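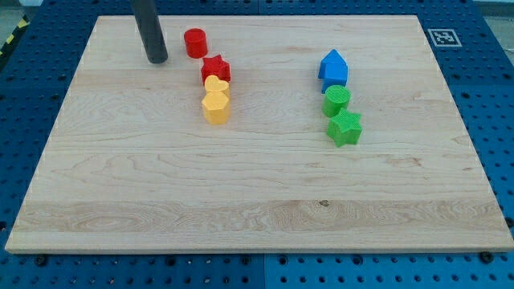
Photo: Yeison Ríos / Tresine Robotics Lab

Pushing cell stopped after contact fault

The block-pushing cell in the Terden room was out of use for part of last week, after the arm pressed its rod into the maple board with much more force than the program allows. No person was hurt and no block was broken. The rod was bent a little and has been replaced.

The fault came during a long night run of 1295 pushes. At push 1000 the program makes a pause and reads the height of the board again from the marker on the pegboard. This time the reading was wrong by 7 mm. The arm believed the wood was lower than it is, and it went down to meet it. The force limit should have stopped the motion at once, but it had been switched off during a test in the morning and was not switched on again.

Kamlesh Dhillon, who looked through the logs, found the same small error in the marker reading on two earlier nights. "We had the warning and we did not read it," he said.

From now on the force limit is checked by the controller before each start, and the arm will not move without it. A height reading that differs by more than 1 mm from the last one also stops the run. Please do not change these settings by yourself. If you need them different for a test, write to Yeison Ríos first.

Groups with bookings until December 12 keep their hours.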